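家务自动化

家务自动化，指以机械装置或机器人代替人力完成住宅内的收拾、清洁、搬运等劳动。与之相近的是车间杂务自动化，即由机器承担工位上的分拣、装盒和物料归位。两者所需的动作大体相同，差别主要在环境：车间的物品种类有限，摆放位置可以事先规定；住宅中的物品则形状各异，位置每日变动。

截至目前，单一用途的家用机器已较为常见，能够在不同家庭中承担多项杂务的通用机器尚未普及。

历史

早期的家用机器多为专用设备，只执行一种动作，不需要识别物品。此后，小型机械臂的价格逐步下降，部分零件可用三维打印制作，学校和小型工作室也得以开展相关试验。霍勒姆（Noltcombe）的一处工作室于7月公布了“朗当斯”（Rundance）项目的任务清单，所列项目均为桌面整理，包括叠放、取下和装盒。

基本任务

桌面整理通常被视为家务自动化的入门课题。其最简单的形式是将小件物品从桌面移入敞口容器，与收拾玩具或将零件归盒相当。

桌面上叠放的两个灰色小方块、旁边敞口的白色纸盒与末端装有夹爪的黑色小型机械臂，构成此类任务的典型布置。纸盒正面的黑白方形标记属于基准标记，可供视觉系统推算容器的位置和朝向。 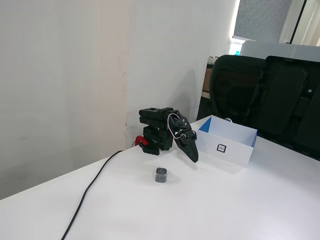
主要困难

抓取叠放物品时，夹爪须避免碰倒下层物体。若上下两块颜色相近，视觉系统可能将其误认为一个整体。桌面反光和阴影也会影响边缘的判断。

力的控制是另一项困难。硬质方块可以承受较大的夹持力，鸡蛋、纸杯和衣物则不能，而多数低成本夹爪没有触觉传感器。此外，小型机械臂一般固定在桌沿或底板上，工作范围有限，超出范围的物品仍须由人移近。

住宅中的容器通常不带标记。依赖标记定位的方法移入家庭后，须改用物体识别，或由住户自行粘贴标记。

评估方法

“朗当斯”项目采用重复试验的方式，每项任务进行100次，其中50次改变物品的起始位置。全部试验共450次，有400次使用硬质物品，其余使用软质物品。物品完全落入容器且容器未被推倒，方记为成功。

评估时，物品与容器的相对位置须逐次登记。方块置于机械臂前方、纸盒置于其右侧时，夹爪要完成的是一段短距离的横向移送；起始位置改变后，所需的路径和手腕角度随之不同。 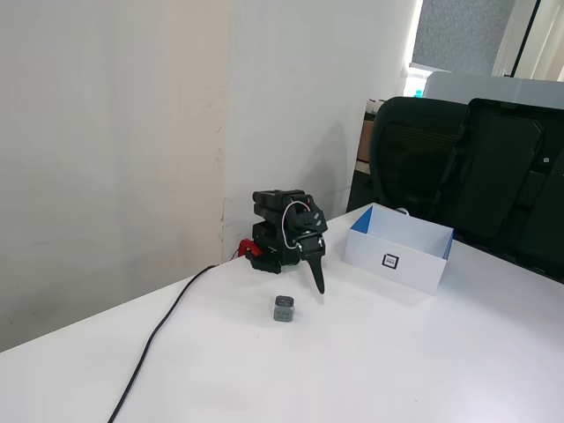 应用现状

在车间，物品规格统一的装盒和上下料工作已可由机器长期承担。赫卢夫斯卡（Hulluvska）的一家零件厂使用名为“Yoo”的工位系统完成小件归盒，换型时仍由工人调整夹具。

在住宅，叠衣、洗碗和整理杂物多处于试验阶段。机器的动作通常慢于人，遇到未曾见过的物品时需要人工介入。

参见

机械臂
基准标记
物体抓取
扫地机器人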